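The Plostgate Gripper Gallery, or How I Learned to Check My Fingertips

January 2, 2025

Hi and welcome back! For anyone who's new, I run a little bench arm in the spare room (I call the whole project Plostgate, after the street I lived on when I bought the first motor) and it spends its days picking up small things and putting them down again. Or it's supposed to. Over the break it started dropping stuff, and then it did something a good bit worse than dropping stuff, so this gallery page is mostly about that. 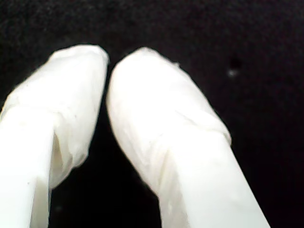
So, the wrap. I've been covering the fingertips on this gripper for ages, because bare fingers are slippery little devils and anything smooth shoots straight out from between them. A bit of wrapping gives them some bite. It's cheap, it takes no time, and when it gets grubby you peel it off and start over. I was very pleased with myself about this! I told everybody on the Barkeo forum to do it. A few of them did, and I'd like to say sorry to those people now.

The trouble with wrapping is that it creeps. Every time the fingers close they give the covering a tiny tug, and a tiny tug doesn't sound like much until you remember the arm does it all day long. Creases show up first. Then an edge comes up somewhere down toward the shaft, and once you've got a loose edge you've got something that can catch. I knew all this in a general sort of way. I'd even written "check tips" on a sticky note, which fell behind the desk.

The run that went bad was meant to be an easy one. I had a tray of little plastic bushings to move from one side of the mat to the other, no stacking, no turning them over, and I'd left it going while I made dinner. It got through 629 picks. I know because the counter was still sitting there on the screen when I came back, along with a red box telling me the gripper had failed to open.

What I think happened (and I've gone back and forth on this) is that a flap of the wrap worked loose, folded over into the gap and got pinched. The gripper closed on it, felt something between the fingers and decided it had a bushing. Off it went to the drop spot, quite happy, holding nothing but its own bandage. When it tried to let go, the wrap had stuck to itself across both tips and the motor just sat there pulling.

That's the part that bothers me. My stall limit was set way too high, and that's my fault and no fault of the arm. I'd bumped it from 2 to 8 back when I was trying to lift a full glue bottle, and I never put it back. So it pulled, and it kept on pulling, and by the time I walked in with a plate of pasta the motor housing was too hot to keep a finger on and the room had that smell. If you've ever cooked a motor you know the one. I hit the switch at the wall, opened the window and ate my pasta standing up, staring at it.

No fire, no smoke, nothing broken that I couldn't replace. But I wasn't in the room, and the off switch was down behind the desk with the sticky note.

Things I've changed since then, for anybody running something similar:

The stall limit is back at 2, and there's a timeout on opening now. If the fingers haven't opened in seven seconds, everything powers down and stays down till I press the button myself.

The gripper does an empty close before each batch. If it thinks it's holding something when there's nothing there, it stops and complains. This would have caught the whole mess, and it was a dozen lines of code, so I'm a bit annoyed with past me.

Wrap gets replaced before any long run, even if it looks fine. I look at the tips up close with a lamp on them, both sides, and down along the lower edge where it likes to lift. Any fray at all and it comes off.

The wall switch has moved to the front of the desk where I can slap it.

I don't leave the room anymore. Dinner can wait!

The long-term plan is to ditch wrapping and go to proper slip-on tips. I've got a pair of Fuveo sleeves on order, and a kind reader has offered to send me a set of the Kälin pads to compare, so there'll be a new gallery page once I've put some hours on both. If you've used either one with small parts, leave me a note in the guestbook and tell me how long they lasted. And if you're one of the Barkeo people who wrapped your fingers on my say-so, please go and look at them tonight.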